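Stop Ranking the Soup

Dec 22, 2024

I write about food and travel for a living, more or less, and I have a confession: I'm so tired of lists. My editor at Brallon wants the 33 best bowls of soup in whatever town I've just come home from, and every time I say yes, because the rent exists.

Take Lurnby. I went in July, which is a silly month for soup, and I ate fish broth for lunch 5 days running at a counter called Noguchi. Same stool, same bowl. By the last day I knew when the bread came up from the oven and which end of the counter got the breeze (the left, go left!). I would never have learned any of that if I'd been racing across town to the next place on my list.
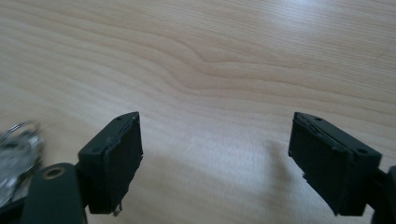
A reader going by Nundus wrote to me after I grumbled about this in my newsletter, and the gist was that it's fine for me, I get paid to sit there. Most people have one weekend, they've saved up for it, and a list keeps them from wasting dinner on something awful. Fair point! I've thought about it a lot, and I still think a bad dinner is a smaller loss than we make it out to be. I've had plenty, and I can tell you about every one of them, which is more than I can say for number 17 on anybody's list.

What bugs me most is what the ranking does to the writing. My Noguchi piece came in at 1180 words, and it ran as two lines and a star rating. The bread was gone. The breeze was gone. 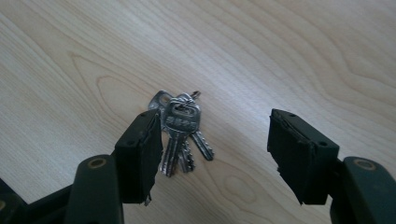

So for next year I've asked for one place per column, and room to be a little boring about it. Brallon said maybe. If they say no I'll put the long ones in the newsletter, starting with Lurnby, breeze and all.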